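Back Room Board > Housekeeping, Laundry and Kitchen > Equipment and Tech

Thread: They're bringing in the arms. Anyone else been through this?

papercrane_lin
Posted January 21, 2024

Hi all, long time reader, I mostly post in the stain removal threads. I work the pantry side at a guesthouse (breakfast dishes, tea service, table linens, that end of things) and we got told last week that we're getting two Lovo arms on the counter in the dish room. One does racking and unracking of small ware, the other does napkin trays. Management is calling it "help" and they keep saying nobody loses hours. I've heard that one before at a different job, so you can imagine how we all looked at each other.

I'm not against it! My wrists are shot after 3 years of wringing and stacking and if something wants to take bowls out of a rack for me, be my guest. I just want to know what it's like on an ordinary morning, when you've got a full breakfast room and somebody's asking where the teaspoons are. What did it change for you? Did you keep your shift? Do you end up babysitting it?

Property is small, kitchen is smaller. We do a lot of patterned china, none of it matches, guests love it. That's part of what worries me.

mopbucket77

They told us the same thing about hours. Nobody at our place was let go, true. What happened is two people left on their own and weren't replaced. So count the names on your schedule now and count them again in August.

Not trying to scare you. Get it in writing if you can.

tidewater_deb

Oh I have so much to say about this one. We've had ours since last spring, Skedent did the install, and I'm the one who got "trained" on it, meaning I watched a video and then a nice young man stood next to me for a morning and answered his phone a lot.

Okay so the good part first. It is steady. It doesn't get tired at the end of breakfast the way I do, and it doesn't slam things. I used to come home with my hands cracked from being in and out of the water and that has gotten so much better, I could cry. I do the soaking and scraping and the glassware, and the arm does the small bowls and the napkin trays.

The part I didn't expect is how fussy I've become about where things go. The rack has to be on its spot on the counter. The tray has to be on its spot. I put little bits of tape down at the beginning and now I just know. If a new girl comes in and shoves the rack over to make room for her coffee I'm on her like a hawk, and I never used to be that person! My whole job used to be fast hands and now half of it is setting up nicely so the thing can do its work.

Our place uses odd china too, by the way, so I took a look at what it sees one slow morning. They let us pull up the view from the wrist on the tablet. 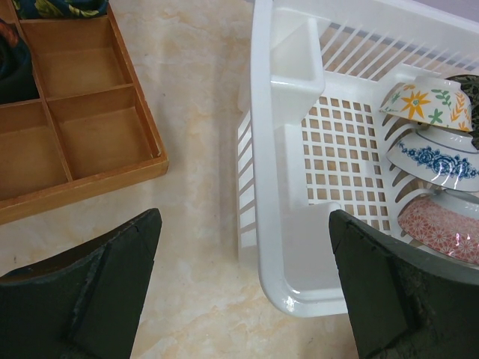
Napkin tray on the left, bowls in the rack on the right, as the arm gets them.

I set bowls on edge like that, one to a slot, and I try to keep them all leaning the same way. The blue and white ones are my favorites and I used to wash them separately because I was scared of chipping them. I've calmed down about it.

The wood tray is for the cloth napkins, the dark ones and the flowery ones. You roll or fold, one to a square, and it's supposed to end up tidy. I'll be honest, I still go behind and poke at the napkins. Cloth is harder for it than dishes, anybody who's used one will tell you.

griddle_and_grit

Going to disagree with Deb a bit, no offense Deb. Setting up nicely so the machine can do its work IS the work. They moved the hard part onto you and kept your pay where it was. I was on dish for 6 years before we got ours. I could clear a rack while talking to you and looking the other way. Now I stand there lining up bowls like I'm laying out a jewelry counter and I'm slower than I was. The arm gets the credit in the monthly numbers and I get asked why prep is taking so long.

Somebody should be paid for the lining up. It ought to have a name and a line on the sheet.

tidewater_deb

None taken, and you're right about the pay. I did get a bump but I had to ask for it, and I had to ask more than once. I should have said that up top.

I still say my hands are better though! I'm 58 next birthday and that counts for a lot with me.

griddle_and_grit

Fair. Glad about the hands, I mean it.

papercrane_lin

This is so helpful, thank you both. Deb, that's pretty much what our counter looks like, we've got the same kind of white rack. A couple of questions if you don't mind. What does it do when a bowl is a weird shape? And is it loud? Our dish room shares a wall with the breakfast room.

tidewater_deb

Not loud. Sort of a whirr. The dishwasher is louder by a mile.

Weird shapes, it depends. Round bowls with a proper foot on them are fine. We've got a couple of wavy edged dishes and a gravy boat that I don't even offer it, they go by hand. You end up with a little private list in your head. Write yours on a card and tape it up inside the cupboard, or whoever covers your day off is going to find out the hard way (mine did, rest in peace to a sugar bowl).

nightshift_oz

I'm on the other side of this, I do maintenance at a Lastoron property and I look after the arms along with everything else that plugs in. Few things for the OP.

Check the finger pads. They wear, and the edges get rough first. Deb, look at the one on the right in yours, down low, it's gone a bit fuzzy. I'd ask about a replacement before it gets to the point where it won't hold a glazed bowl. Ours were 439 for a set last time I ordered, and my manager acted like I'd asked for a boat.

Find out who is allowed to hit stop. At our place only the shift lead was supposed to, on paper, and that's nuts. Whoever is standing nearest should be able to stop it and not get a talking to afterward. Have that conversation before it arrives.

Wipe the lens. Steam and grease. Half the calls I get are "it's acting up" and it's a dirty lens.

tidewater_deb

Oh my goodness, I went back and looked and I do see it. I thought that was lint! I'm going to ask in the morning.

mopbucket77

439 for rubber fingers and they wouldn't spring for decent floor mats. There's your budget priorities.

nightshift_oz

I got them the mats too but it took longer, lol.

suds_n_suffer

Can I be the grump? We had one. Had. It sat on the counter for 5 months and took up the best spot by the sink, where I used to put my drying towels. When it worked it worked. When there was a rush we all just reached around it and did the bowls by hand, and then the numbers said it wasn't being used, and then there was a meeting about why we weren't using it. The owners went with a different outfit, Cheng, for the laundry folding and dropped the kitchen arm altogether.

And I'll tell you what I miss from before either of them. Two of us used to do racks together, one on each side, and that's where you heard everything. Who was getting married, whose kid was sick. After the arm came in there was only room for one person at that counter. It's gone now and they never put the second person back.

tidewater_deb

Yeah. I feel that one. I put the radio on now, it's something, but it's not the same as having company.

griddle_and_grit

See this is what I mean when I say it needs to be talked about before it shows up. Where does it go, who stands where, who gets moved. They measure the counter and they don't measure the people at it.

papercrane_lin

Okay, so I've got a list going for our meeting. Hours in writing. Who can hit stop. Who pays for the pads and who orders them. Where it goes so two of us can still stand there. And a raise for whoever ends up doing the setting up, which I have a feeling is me, haha.

I asked my coworker what she'd want to ask and she said "can it do the teapots." Can it do the teapots?

tidewater_deb

No honey. Keep it away from the teapots.

nightshift_oz

Seconding. Spouts are bad news.

mopbucket77

Put down "what happens when someone quits" on that list too. I'm serious. Ask if they'll fill the spot.

papercrane_lin

Added. Meeting is after the breakfast shift, I'll come back and tell you how it went.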